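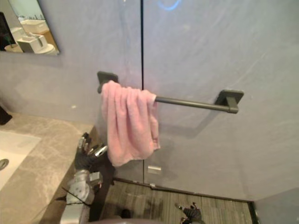

Breakfast Can Wait

I've been told since primary school that breakfast is the most important meal of the day, mostly by people holding the cereal. I'd like to put in a word for the second most important meal of the day, which in my house is the same meal, eaten at half past ten, standing up, by someone who is by then capable of speech.

My quarrel is with the morning as it's now sold to us. At some point breakfast stopped being toast and became a programme. It has stages. You rise at 5, you drink warm water with lemon in it, you stretch, you write down what you're grateful for (going back to bed, in my case), and then you assemble a bowl. The bowl has seeds on it in stripes. I have never in my life been awake enough at that hour to put seeds in stripes, and I'm suspicious of the morals of anyone who is.

In September I gave it a proper go. I downloaded Flirnen, an app that promises to reset your relationship with mornings, and for the price of a decent pub lunch it sent me a cheerful message each dawn asking whether I had fuelled. I had not fuelled. I was lying face down. By the second week I'd started telling it that I'd had the chia pudding, and it would send me a small picture of a sun, and I felt a warm glow of achievement that I suspect was worth more to my health than the pudding would have been. Lying to a telephone before daylight is still a kind of discipline.
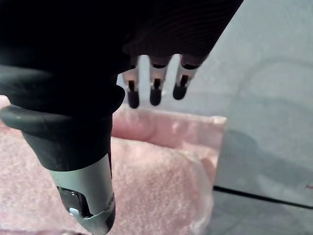
The shopping was worse than the early starts. The health aisle at the big supermarket in Flusthorpe runs longer than the bread, meat and tinned fruit put together, and everything in it is sold on the understanding that it used to be closer to the ground than ordinary food. I came home with Bonita sprouted oat clusters, which I chose because they weighed 100 grams and I thought that meant I'd be finished sooner. Per serving they contain 173 calories. The serving, when I tipped it out, would have fitted in an egg cup with room left for the egg. A lot of this stuff is sold in see-through wrapping, so that you can inspect the virtue before you pay for it, and a translucent package like the one under those three metal fingers with the rubber tips is meant to look honest next to a cardboard box with a tiger on it. I'd have preferred the box. A box leaves you something to hope for, and there's a maze on the back.

I should say I have nothing against breakfast eaters. Some of my favourite people are hungry at seven. They wake up, they want porridge, they have porridge, and the rest of the day goes ahead as planned. What I object to is the tone. Tell a breakfast person you don't eat until mid-morning and they look at you as if you'd mentioned you don't bother with brakes. They ask how you function. I function the way most of the country functions, on coffee with plenty of milk in it and a quiet resentment that wears off by nine.

The coffee isn't safe either, of course. The man behind the counter at Sqalli, where I've been buying the same flat white for years, now asks if I'd like mushroom powder in it. He asks kindly. He has a sign. I said I'd rather have the mushrooms on toast, and he said they'd stopped doing toast.

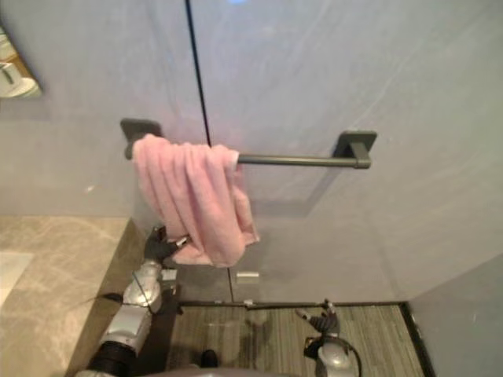 What finally cured me was noticing how little the routine had in common with the rest of my habits, all of which are shabby and all of which work. I've never had a system for anything I do every day. I clean my teeth while looking for my other shoe. I own a perfectly good set of saucepans and use the one with the wobbly handle. Go into any bathroom that people live in and the towel will be like that pink one, bunched up at the left end of its bar in deep creases with a flap sticking out at the bottom, and it'll still dry you. Meals ought to be allowed the same latitude. A banana in the car is a breakfast. So is last night's curry, and so is a crust of your child's sandwich, if you get to it before the dog.

I know there are studies. There are always studies, and as far as I can tell they take turns. One year the skippers are doomed and the next they're fasting, which is the same behaviour with a podcast. I've decided to sit very still in the middle, doing what I've always done, and be fashionable whenever it comes round to me. I was right on trend for most of one summer and never knew it until I saw it on a magazine cover in the dentist's waiting room.

The oat clusters are still in the cupboard, by the way. I offered them to the dog and he went and stood in the yard. The app sent me one last message saying it missed me and my mornings, with a discount code, and I wrote back that I'd had a large bowl of stripes and was feeling marvellous. It was twenty to eleven. I had jam on my sleeve.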